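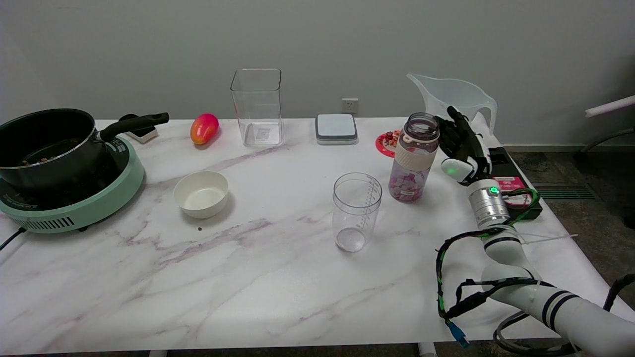
Mitbauende gesucht: Küchenarm Skultumach, Werkstatt Nundex, Brurden

In der Gemeinschaftswerkstatt Nundex entsteht ein einarmiger Manipulator mit mehrfingriger Hand für einfache Handgriffe am Küchentisch. Mechanik und Grundsteuerung laufen. Für die nächste Bauphase sind mehrere Aufgaben zu besetzen. Die Mitarbeit ist unbezahlt, Material und Werkstattnutzung werden vom Projekt getragen.

Stand des Aufbaus

Der Arm arbeitet an einem Tisch mit haushaltsüblichen Gegenständen: Induktionskochfeld, Topf, Küchenwaage, Schüssel, Messbecher, Trinkflasche, Kanne. Hand und Handgelenk haben Statusleuchten, Grün bedeutet bei uns Regelung aktiv. Die Kabel sind außen am Arm entlanggeführt. Das ist für die Fehlersuche bequem, begrenzt aber die Drehung im Handgelenk und soll in dieser Phase geändert werden.

Greifen einzelner, trockener Gegenstände mit bekannter Lage funktioniert im Regelfall. Unzuverlässig sind durchsichtige Behälter, Henkel und alles, was sich beim Anfassen verschiebt. Die Ansteuerung erfolgt wahlweise über aufgezeichnete Bewegungen oder von Hand über ein Bedienpult. Eine automatische Ablaufplanung gibt es bisher nur als Entwurf.

Offene Aufgaben

Verkabelung und Zugentlastung
Neuverlegung der Leitungen vom Sockel bis zur Hand, Auslegung der Schlaufen an den Gelenken, Auswahl der Steckverbinder, Beschriftung, Dokumentation der Belegung. Erwartet werden sauberes Crimpen und Löten sowie die Bereitschaft, einen Kabelplan zu zeichnen, den auch andere lesen können. Erfahrung mit bewegten Leitungen ist von Vorteil. Zu dieser Aufgabe gehört ein Dauerlauf über 2000 Bewegungszyklen mit anschließender Durchgangsprüfung aller Adern.

Fingerkuppen und Griffflächen
Konstruktion und Guss austauschbarer Kuppen aus Silikon, Versuche mit verschiedenen Shore-Härten. Die Kuppen müssen auf glattem Kunststoff und auf glasierter Keramik halten und sich ohne Werkzeug wechseln lassen. CAD-Kenntnisse werden vorausgesetzt, das Programm ist frei wählbar, solange STEP-Dateien herauskommen. Eine Gießecke mit Vakuumtopf ist vorhanden.

Kraftregelung der Hand
Die Finger werden derzeit über eine einfache Strombegrenzung geschlossen. Gesucht wird jemand, der die Regelung so erweitert, dass eine reife Mango und eine gefüllte Flasche mit demselben Programm gegriffen werden können. Vorausgesetzt werden C++ oder Python, Grundlagen der Regelungstechnik und Geduld beim Auswerten von Messreihen. Der vorhandene Code ist knapp kommentiert, Einarbeitung ist eingeplant.

Versuchsbetrieb und Protokoll
Aufbau der Gegenstände nach Lageplan, Durchführung der Greifversuche, Eintrag in die Tabelle. Pro Gegenstand und Lage werden 20 Versuche gefahren. Als Erfolg zählt, wenn der Gegenstand angehoben, gehalten und ohne Nachhelfen wieder abgestellt wurde. Vorkenntnisse sind für diese Aufgabe nicht erforderlich. Wer sie übernimmt, sollte Fehlversuche genauso sorgfältig notieren wie gelungene.

Rahmenbedingungen

Gebaut wird donnerstags ab 18 Uhr, Ende spätestens 22 Uhr. Eine regelmäßige Teilnahme ist erwünscht, im Mittel sollten 8 Stunden im Monat möglich sein. CAD, Code und Dokumentation können zu Hause erledigt werden. Arbeiten am eingeschalteten Arm finden ausschließlich in der Werkstatt und zu zweit statt: eine Person bedient, die andere steht am Not-Halt.

Vor dem ersten Einsatz am Arm ist die Einweisung zu absolvieren. Sie umfasst Not-Halt, Bewegungsraum, Verhalten bei Kommunikationsabbruch und das Freischalten der Versorgung. Lange Haare werden zusammengebunden, Schmuck und Schlüsselbänder abgelegt. Kochversuche mit eingeschaltetem Kochfeld sind in dieser Phase nicht vorgesehen.

Drehbank, Standbohrmaschine, zwei FDM-Drucker und ein Elektronikplatz mit Oszilloskop können nach der jeweiligen Geräteeinweisung benutzt werden. Eigenes Handwerkzeug darf mitgebracht werden, bitte kennzeichnen. Ein Laptop mit Linux ist für die Kraftregelung erforderlich, für alle anderen Aufgaben genügt ein beliebiges System.

Mindestalter für die Mitarbeit am Arm ist 18 Jahre. Arbeitssprache ist Deutsch, Code und Commit-Texte sind englisch. Alle Konstruktionsdaten werden unter CERN-OHL-P veröffentlicht, die Software unter der MIT-Lizenz. Wer mitarbeitet, stimmt der Veröffentlichung der eigenen Beiträge unter diesen Lizenzen zu.

Verhältnis zum Projekt Santoso

Santoso ist das ältere Armprojekt der Werkstatt und wird getrennt weitergeführt. Netzteil und Sockelplatte stammen aus derselben Zeichnung, Ersatzteile werden gemeinsam gelagert. Wer bereits bei Santoso mitarbeitet, kann sich ebenfalls melden - die Bauabende liegen allerdings auf demselben Wochentag.

Anmeldung

Interessierte melden sich über das Kontaktformular der Werkstatt, Betreff "Skultumach", mit folgenden Angaben:

- gewünschte Aufgabe, gegebenenfalls Zweitwunsch
- einschlägige Erfahrung in wenigen Sätzen, gern mit Link auf eigene Bauten
- verfügbare Abende
- bereits vorhandene Geräteeinweisungen bei Nundex

Lebenslauf und Zeugnisse werden nicht benötigt. Der erste Bauabend der neuen Phase mit Einweisung ist am Donnerstag, 21. Januar. Ein späterer Einstieg ist möglich, die Einweisung wird dann einzeln nachgeholt. Sind für eine Aufgabe mehrere Meldungen eingegangen, wird sie geteilt oder es wird der Zweitwunsch angeboten.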